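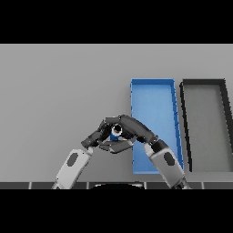 Two shallow rectangular trays, the left one blue (computer rendering)

A tray is a flat or shallow open vessel with a raised edge, used for carrying, sorting, showing or storing things. Trays are made in many sizes, from the small dish on which a shop returns change to the large racks used in bakeries. The raised edge is usually called the rim, and the flat part is called the floor or the bed. An object with the same shape but without any rim is normally called a board or a plate.

Name

The English word is old and is related to the word tree, as the first trays were cut out of one piece of wood. In older household lists the same object can appear under several names, such as server, voider or waiter. A voider was the tray or basket into which the remains of a meal were collected. The word waiter for a small tray was still common with silver dealers long after it became the usual name for a person who serves food.

In many languages there is one word for the tray on which drinks are carried and another for the tray that goes into the oven. English uses the same word for both, although for the oven the names baking sheet and pan are also common.

History

Trays of clay, reed and wood are known from very early households. They were used to dry fruit, to clean grain and to carry bread. Wooden trays rarely survive in the ground, therefore most of what is known about them comes from pictures and from the few pieces found in wet soil.

In the region of Udier the tray had its own trade. Makers cut them from lime and beech, and they sold them at the autumn market in the town of Judstead. A market rule of 1679 orders that every tray brought for sale must be of one piece, and that a tray with a glued rim must be laid on a separate bench so that the buyer can know the difference. The rule also gives the fine, to be paid in grain. It is the oldest written mention of the trade in the region, but the wording suggests that the custom was already well known at that time.

Metal trays became common when rolled sheet became cheap. A sheet could be pressed in one step, and the rim was folded over a wire to make it stiff and safe for the hand. Painted iron trays were popular as wedding presents. The paint was put on in several layers, and each layer was dried slowly in a warm room. Flowers, birds and views of towns were the usual subjects. Many of these trays were hung on the wall and were hardly ever used at the table.

The Ulmont works, opened beside the river below Judstead, started with painted trays and later changed to plain enamel ones for hospitals and schools. At its largest it employed 300 people. Its catalog listed trays by length and by depth of the rim, and the same list of sizes was kept for several generations. The works closed when plastic trays took over the market. One of the press halls is still standing and is used for storing boats in winter.

Shape and parts

Most trays are rectangular, oval or round. The rectangular form uses space well and can be placed side by side without gaps, so it is preferred in kitchens, workshops and stores. The oval form is easier to carry close to the body. Round trays are used mostly for drinks, because they can be balanced on one hand.

The height of the rim depends on the use. A tray for glasses needs a rim high enough to stop a glass that slides, but low enough that the hand can reach the foot of the glass. A tray for loose small parts has a higher rim. Trays for growing seedlings are deeper again and often have holes for water.

Handles can be cut into the rim, fixed on top of it or left out. Cut handles are strong, but they let liquid run out. Fixed handles make it difficult to stack the trays. Where stacking is important, the walls are usually made to lean a little outward, so that one empty tray sits inside the next.
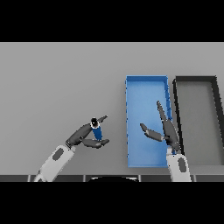 Color was for a long time only decoration, but in shared kitchens and in storerooms it also became a way of keeping order. A kitchen may keep one color for raw fish and another for bread, and a storeroom may give a color to each department. There is no general agreement on the meaning of the colors, and a new worker has to learn them again at each place.

Materials

Wood is light, warm to the hand and quiet when dishes are placed on it. It must be dried carefully after washing or it will bend. The Udier makers rubbed the finished tray with linseed oil and left it for several weeks in the shade before it was sold.

Metal is strong and can be washed very hot. Steel without protection will rust at the folded rim, where water remains. Enamel protects it well until the first chip. Aluminum does not rust in the same way, but it is marked easily.

Plastic is the most common material today. It is cheap, it can be colored in the mass, and it makes little noise. Its weak point is the heat, as thin plastic trays can become soft in a dishwasher and do not return to a flat form.

Paper pulp is used for trays that are thrown away after one use, above all for eggs, fruit and young plants. Woven trays of willow or palm leaf are still made by hand in many countries.

Uses

In the home, trays are used for serving meals in bed or in the garden and for carrying dishes. In restaurants with self-service, the tray also decides how much a guest can take, and some canteens have removed their trays in order to reduce wasted food.

Bakers use trays through the whole day, for raising the dough, for baking and for showing the bread. Gardeners sow in trays and move the plants later. Printers kept their metal letters in divided trays called cases. Museums keep small finds, such as coins, buttons and insects, in trays lined with paper or felt.

Collections

The town museum of Goel holds the largest group of trays from the region, with more than 2000 pieces. The greater part came from the sample room of the Ulmont works. The wooden trays are fewer and are kept in a separate room with steady moisture in the air. Of these, 18 carry a burned mark of the maker under the floor. The marks have been compared with the tax lists of Judstead, but so far only a few of them could be given to a certain family.

The museum lends enamel trays to schools for lessons in local history. The painted trays can be seen from September until spring, when the upper floor is open.

See also

Baking sheet
Basket
Enamel
Tableware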